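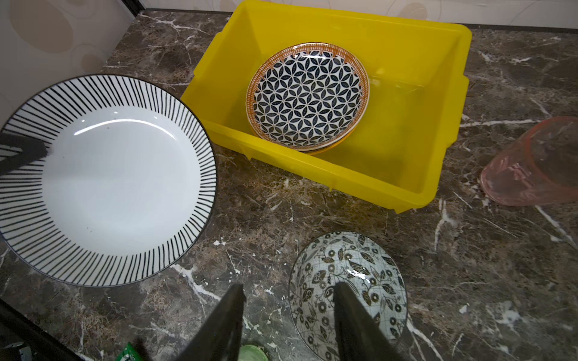 Wrist view from a table-clearing trial at Clanham. The right finger meets the inner wall of a patterned bowl near its rim.

Most grasp planners treat a dish as a shape first and a surface second. A depth sensor returns points, the points become a mesh, and the mesh is searched for two places where a pair of fingers can close. The method works well on matte objects in neutral colours. On glazed ceramic and clear plastic the depth return drops out or lands in the wrong place, and the planner either refuses the grasp or closes on air.

A group at the Clanham laboratory has spent the past year on a narrower approach it calls Jurix. The system makes no attempt to reconstruct the whole dish. It looks for the rim, fits a short arc to the visible part of it, and places one finger inside the wall and one outside. If the arc can't be fitted with enough confidence, the arm moves its wrist camera a few centimetres and tries again.

The training set is small by current standards. Operators recorded 3784 pick-and-place episodes by teleoperation, using 48 household items bought mostly from second-hand shops. Decorated crockery was favoured on purpose. Radial stripes and dense leaf patterns produce strong edges that have nothing to do with the outline of the object, and an early version of the rim detector followed them instead of the lip.

Surroundings were treated the same way. The cell is lined with printed wallpaper and the tabletop is a dark, veined marble pattern with a gloss finish, so reflections and false edges turn up in nearly every image. Panels can be changed between sessions.

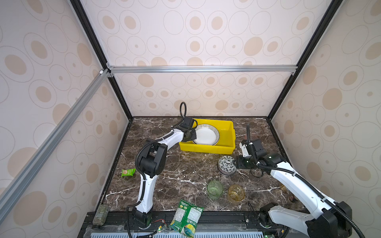
Work is divided between two arms. Either can carry out a rim grasp, and a scheduler assigns dishes according to reach and the position of the receiving bin. The rule for shared space is conservative: only one gripper may be over the bin at a time, and the other holds its position until the first has withdrawn. This costs time. It also removed the most common fault in the first round of testing, in which a plate being lowered struck the wrist of the opposite arm.

Plates leaning in a bin remain the hardest case. The rim is partly hidden by the bin wall, and a second dish underneath can present an arc of almost the same radius. Jurix handles this by ranking candidate arcs by height and discarding any that cross. When two survive, it takes the upper one.

In the latest evaluation the rim method was compared with Hirano, the mesh-based planner the laboratory had used until then. Both ran on the same arms with the same fingers. Failed grasps on glazed items fell by 21 per cent. On translucent plastic the difference was within the spread between runs, and the authors make no claim for it.

There are limits. Objects without a usable rim, such as bottles and soft packets, are passed to a separate grasp model. The arc fit assumes a round or gently curved lip, so square dishes need a different template. A port to the lighter Clivard arm is planned for September, using the existing episodes without new recordings.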